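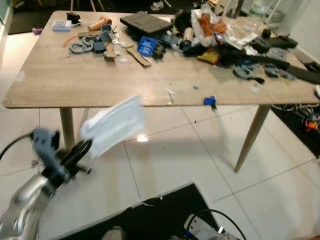 6.4 When the gripper won't let go of the cloth

I get more messages about this one than about the rest of section 6 put together, so I've rewritten it from scratch. You send the open command, the arm swings on to the next waypoint, and the cloth goes right along with it. Or the fingers open halfway, stop, and you get fault 163 on the Sundow console. Same problem, two faces.

On our arm the cause was a cable. The gripper lead had been pulled a little tight at the back of the housing, and every time the wrist rolled past a certain point the signal dropped out. The controller saw no reply from the fingers, kept the last grip value it had, and carried on with the move. Parisa Nouri spent most of an afternoon swapping finger pads before Xolani Steyn wiggled the connector and the fault came and went under his hand. So please start with the cable!

CAUTION: Stop the arm before you reach for the cloth. I know it's only a cloth, and I know it looks like you could just tug it free. When the signal comes back the fingers finish whatever they were told last, and that can be a close. I've had a pinched thumb from exactly this. Press the stop button, wait for the console to show HELD, and only then put your hands in.

Clearing the fault

1. Press stop. Leave the main power on for now, or you'll lose the log.

2. Open the log page and look at the last few lines. If you see 163 followed by 353, it's almost certainly the cable. If you see 163 all alone, check the cable anyway, then go to step 7.

3. Support the cloth from underneath with one hand and turn the manual release on the gripper a quarter turn counterclockwise. The fingers should go slack. Take the cloth away and put it somewhere that isn't the work table.

4. Now switch off the main power and wait for the fans to quit.

5. Follow the gripper cable from the back of the gripper toward the base. You're looking for a tight stretch, a kink, or a shiny patch where it has been rubbing.

6. Unplug the connector at the gripper, look at the pins, and push it back in until it clicks. Leave a loose loop behind the gripper – a hand's width is plenty – and re-tie the cable at the forearm. Don't pull the tie down hard. That's how we got into this mess.

7. Power up, go to Gripper > Exercise, and run 2 cycles with nothing in the fingers. Watch the wrist while it rolls.

8. Run the cloth program at the slow setting, with one person at the stop button the whole time.

Note: The Exercise page counts in half cycles on older Urneck firmware, so if yours only opens and closes once, just run it again.

Before you go back to full speed

Turn on "Confirm release" under Motion > Safety. It ships turned off, and I really wish it didn't. With it on, the arm waits up to 500 milliseconds for the fingers to report open, and if it hears nothing it stops where it is. You lose a bit of time on each drop. I leave it on for anything soft, because cloth can hang on a fingertip long after a hard part would have fallen.

Also look at what's on the table. A swinging corner of cloth reaches a lot farther than the fingers do, and it will happily sweep small parts, clips and bits of wire along with it. Johannes Ngubane likes to keep his tools out while he's tuning, and that's fine with the arm held, but move them before a run if they're anywhere under the path.

If 163 comes back within the same session, stop there and replace the cable (section 9.2). Reseating it over and over only wears out the pins.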